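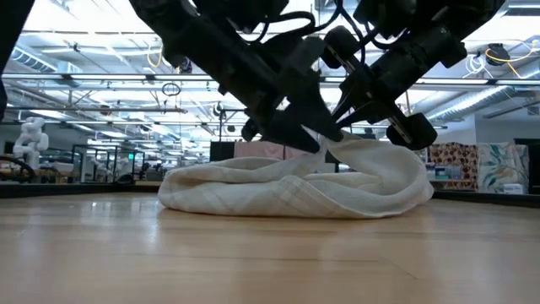

Textile Care Project, Report of Group 19
September, by the Pitia student group
Print | E-mail this page

Our task was to study how a cloth changes its shape when it is left in a heap and when it is lifted. We used light-coloured cloth and a wooden table. A heap has folds which hide the corners, so it is difficult to decide where to hold it first.

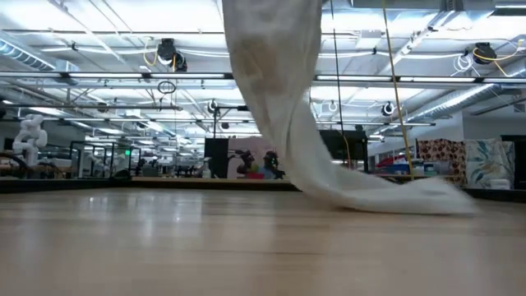

When a cloth hangs from a high point, its weight makes it narrow and it can twist. The part on the table stays wider, with wrinkles. For the next report we would like to compare a thicker cloth, and also to write down the place of each corner before lifting.

Shares: 62 | Comments: 0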